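Pretholm Opens Orders for Redesigned Bolt-Action Hunting Rifle

Last updated: Nov 4, 2023

Pretholm is now taking dealer orders for the Jenedix, a bolt-action hunting rifle that replaces the company's long-running Purnetti line. Rifles will begin shipping to dealers in February.

The Jenedix keeps the two-lug bolt and three-position safety that Purnetti owners know. The receiver, trigger and stock are new. The receiver is machined from a single steel bar and drilled for standard two-piece scope bases. The trigger can be adjusted by the owner with a hex key, without taking the action out of the stock. Pretholm did not offer that on the Purnetti, and dealers have been asking for it for years.

"Most of the calls we get are about triggers," said Rowena Lagman, product manager for rifles at Pretholm. "People liked the old rifle but they were paying a gunsmith to get the pull where they wanted it. Now they can do it at the kitchen table and check it with a gauge."

The first run will be offered in .308 Winchester, .270 Winchester and 6.5 Creedmoor, all with a 22-inch barrel. A short-barrel version is planned but has no release date. Left-hand rifles will be built in .308 only to start with.
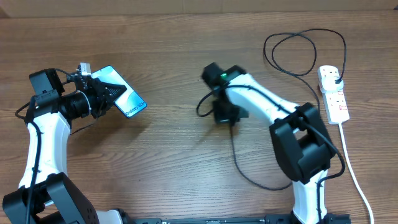
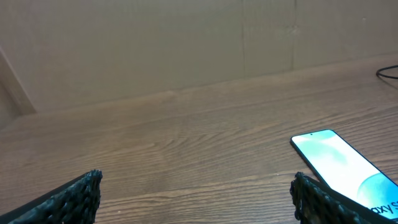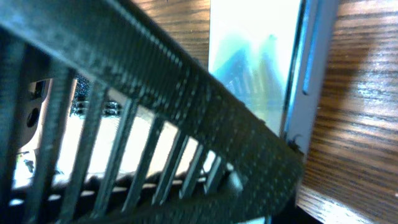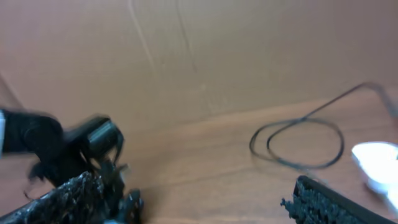 Each rifle is fired at 200 yards before it leaves the plant, and the target is packed in the box. Pretholm put 700 rounds through each of the pre-production rifles last season. Two changes came out of that work: a heavier extractor spring and a wider magazine release. The release on the early rifles was hard to find with gloves on.

The stock is made by Cherkaoui, which has supplied Pretholm with synthetic stocks before. It has a straight comb, a one-inch recoil pad and sling studs front and rear. Spacers are included so the length of pull can be changed. A walnut stock will be sold separately later in the year for buyers who want one.

"We shot it from a bench, from sticks and off a pack," said Segundo Tamayo, who ran the field testing. "The stock is stiffer in the fore-end than the last one. If you lean on a bipod you'll notice."

Current Purnetti owners will still be able to get parts and service. Magazines from the Purnetti do not fit the Jenedix, and the stocks do not interchange. Scope bases from the older rifle can be reused if they are the two-piece type. Pretholm will keep building Purnetti bolts and firing pins for repair work, and the warranty on existing rifles is unchanged.

Dealers who carried the Purnetti will receive order forms by mail. Other dealers can apply through the sales office. The opening order is limited to 200 rifles per distributor. Modupe Onuoha is handling distributor accounts, and questions about warranty service should go to Yolanda Ccori in customer support.

The Jenedix ships with one four-round detachable magazine, a cable lock, an owner's manual and the adjustment key. Spare magazines will be available at the same time as the rifle. Suggested retail pricing will be sent to dealers with the order forms.

Media contact: Milagros Quispe, Pretholm press office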